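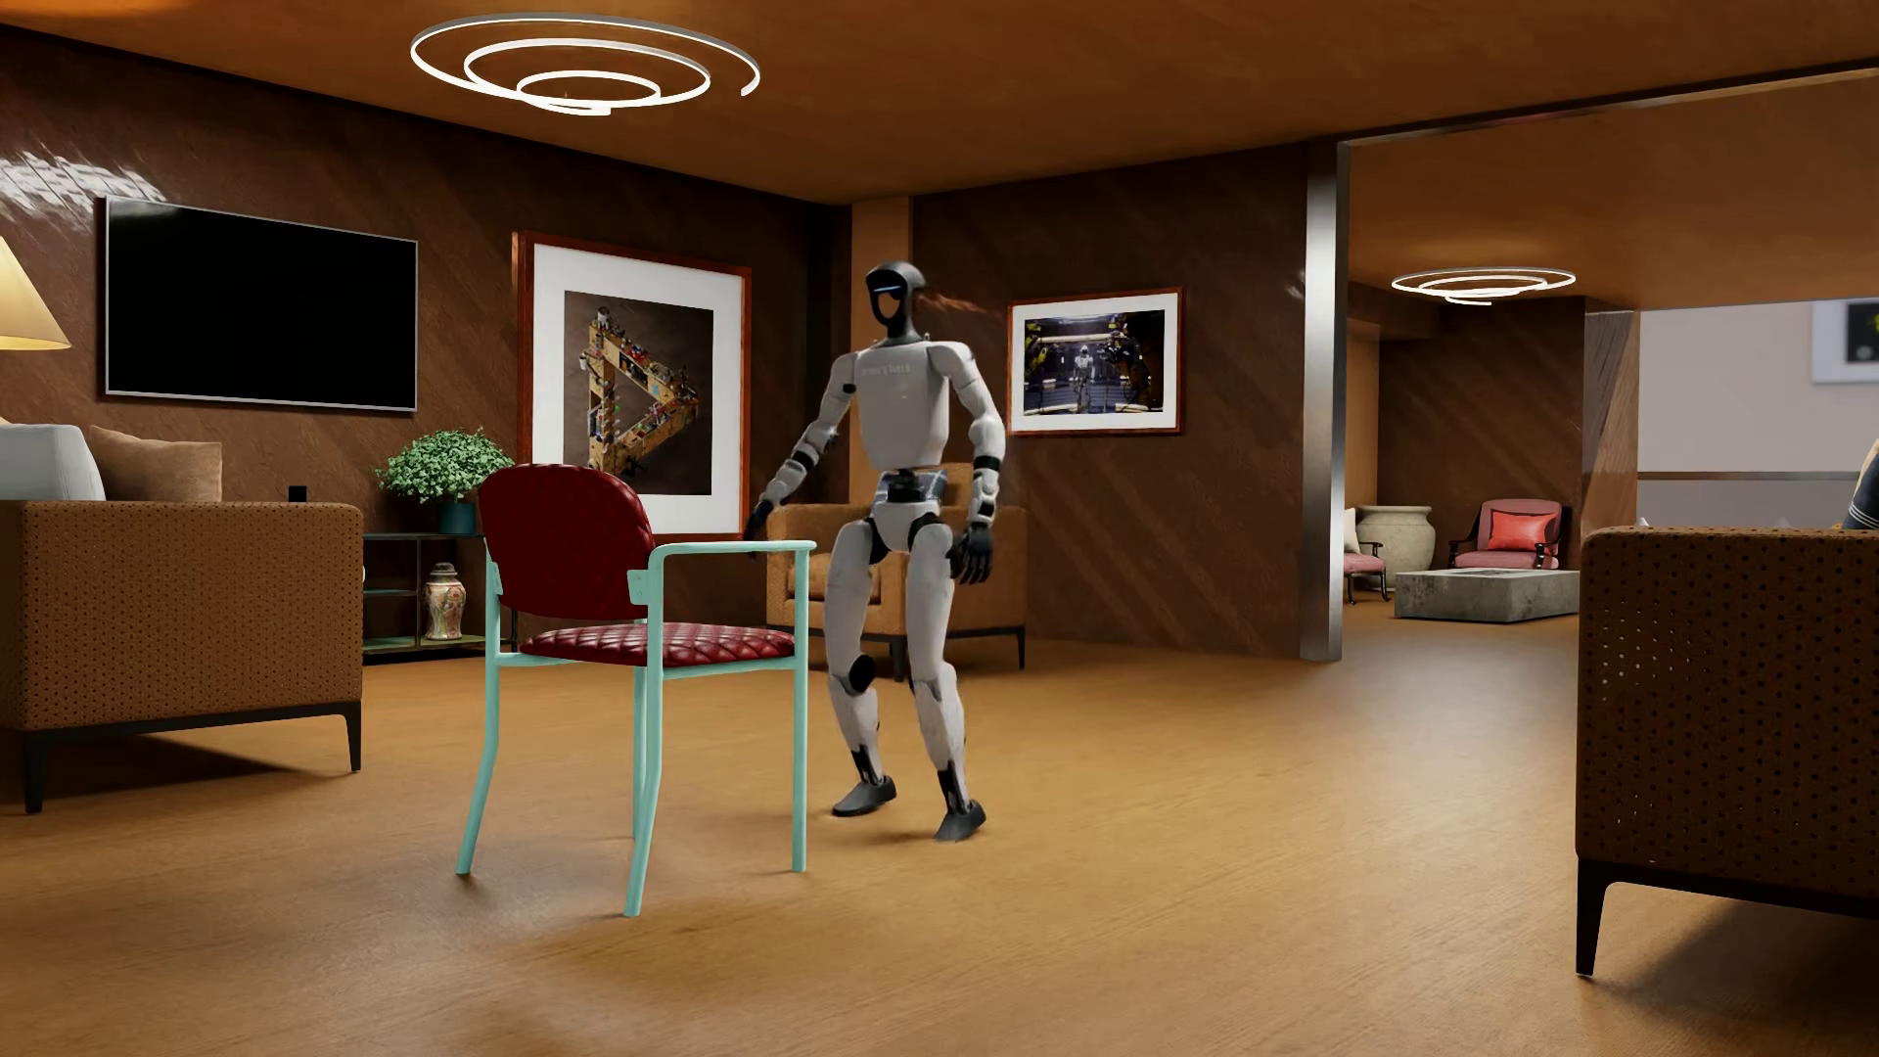
Vikas Dhillon replied that the clearance rule in the Koluvby guide is written for wheeled bases and should not be applied to a legged robot as it stands. He asked for the ticket to be reopened on that point only.

**Status:** reopened
**Opened:** September 6, 2022
**Component:** Dundgate domestic scenes, walking profile
**Rule affected:** 4.2, minimum clearance to furniture

### Problem

The rule checker passes start poses that the walking profile later rejects. In the living room scene the checker measures from the centre of the pelvis to the nearest furniture bounding box. The limit is 700 mm. The walking profile measures from the outermost point of the body, hands included, and stops the run if anything is nearer than 300 mm.

Both tools report correctly against their own definition. The guide does not say which definition applies.

### Steps to reproduce

1. Load the living room scene with the default start pose.
2. Run the checker with rule 4.2 enabled. Result: pass.
3. Start the walking profile with no motion command.
4. Result: stop on clearance, 260 mm, left hand to armchair.

### Checked so far

- Units are millimetres in both tools.
- Rebuilding the collision meshes made no difference.
- Lowering the limit in the walking profile clears the stop. This was reverted. A limit must not be changed to make a start pose pass.
- The Jusdale scene set gives the same mismatch wherever a chair has splayed legs. The bounding box is taken from the seat and back, and the feet of the chair can fall outside it. 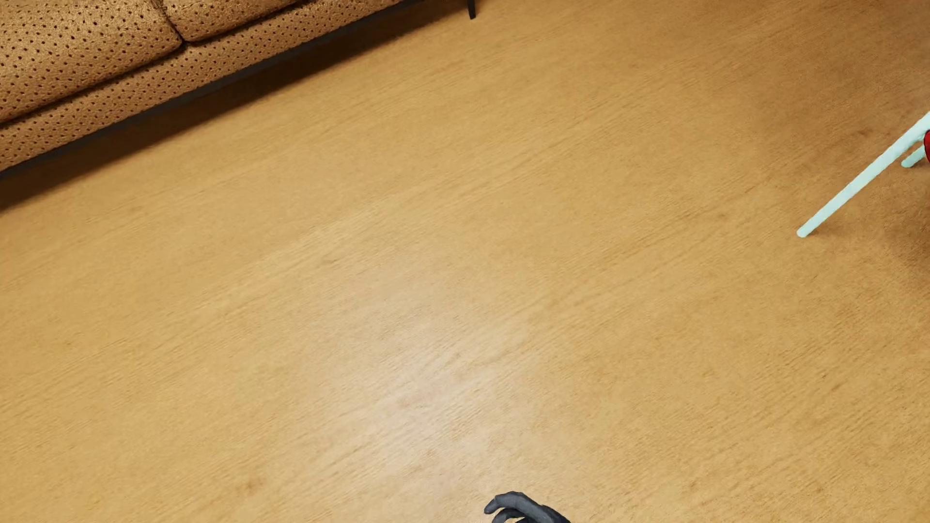
The last item matters more than the choice of reference point. Thin legs are the parts a foot is most likely to catch, and a box drawn from the upholstery leaves them out. Any clearance figure taken from that box is unsafe to quote in a test record, whichever part of the robot it is measured from.

### Proposed wording for 4.2

> Clearance shall be measured from the outermost point of the robot, in its current pose, to the nearest point of the furniture mesh. Legs, feet and armrests shall be included. Bounding boxes shall not be used for legged robots.

### Actions

- Switch the checker to mesh distance. Patch is in review. Check time on the full scene set rises to 2,320 ms, within the allowed budget.
- Mark all passes under 4.2 since March as "not verified" until rerun.
- Lei build: hold the release until the rerun is complete.
- Vikas to confirm whether the 300 mm limit also applies while the robot is reaching. The guide is silent on this. If it does not apply, the exception needs its own clause number.

Ticket stays open pending the rerun.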